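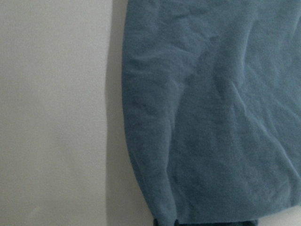 Soft blue-gray cloth on a white surface at the Fistmont clothing swap.

Fistmont's winter clothing swap is back, and it has outgrown its old spot! The swap moved into the former Sachdeva fabric store on 5 February 2007 with 772 pieces of clothing and household linen already checked in, and more bags were coming through the door all morning.

The idea hasn't changed since the first one in September. Bring up to 11 clean items, get a ticket for each, and trade the tickets for anything on the racks. Whatever is left at the end goes to the Prestetti Street shelter, which took 400 pieces last time and asked for more sweaters.

What's new is the folding. Nisha Vashisht, who managed a shirt counter for years before she retired, is giving short lessons between sorting shifts, and they have become a draw all by themselves. "People come in for a coat and stay to learn sleeves," she said.

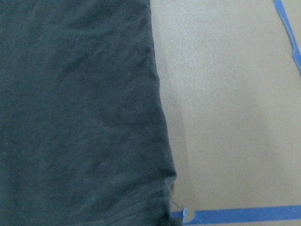
Vashisht teaches one basic fold for tops and lets people find their own way from there. She starts with the flattening, which most of us skip. A soft, dark blue-green piece can look flat enough at first glance and still have broad, low creases across the upper part and thicker folds bunched up toward the bottom, and she wants those smoothed out from the middle with the palms before anything gets turned in. Then the sides come over, the sleeves go back, and the whole thing is folded up from the hem. Fleece gets one fold fewer – it's thick enough already.

Idris Eynon came with a bag of his sons' outgrown pajamas and left with a raincoat and a new way of doing T-shirts. He has promised to redo every drawer in the house. 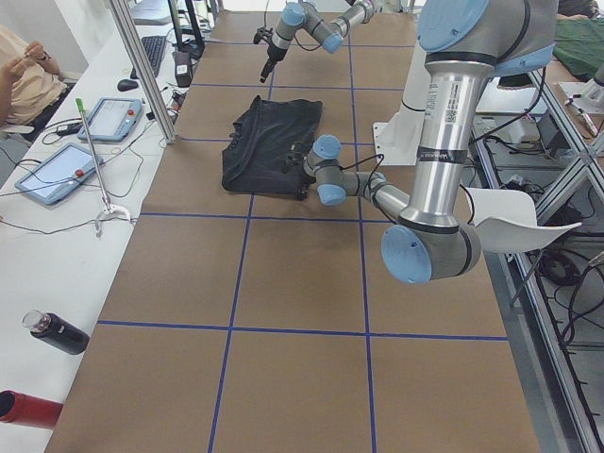

Lessons last as long as it takes to get through a small pile, and kids are welcome from age 7. Bring a shirt of your own if you'd like to practice on something familiar. Ullov Bakery is sending over rolls for the afternoon sorters, and there is still room on the sign-up sheet by the door. Baby clothes and men's large are the sizes most wanted. Shoes can't be taken this time.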